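Home | Guides | Floor Automation | Contact
2 min read

Handing a packing table over to a Radu cell

1. Set the left hand to grip soft goods at the neck. Plush stock slips if held by the ears – keep grip force at the Umex default. 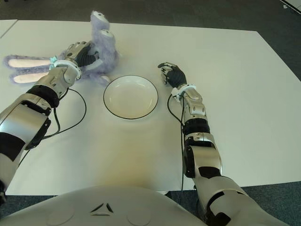 2. Reassign the packer. At Plondier, table staff moved to checking seams and clearing faults, with 12 hours of training each.

3. Log every stop. Review the log with the shift before raising the rate past 200 pieces.

Updated 1/4/19
Shares: 2 | Comments: 0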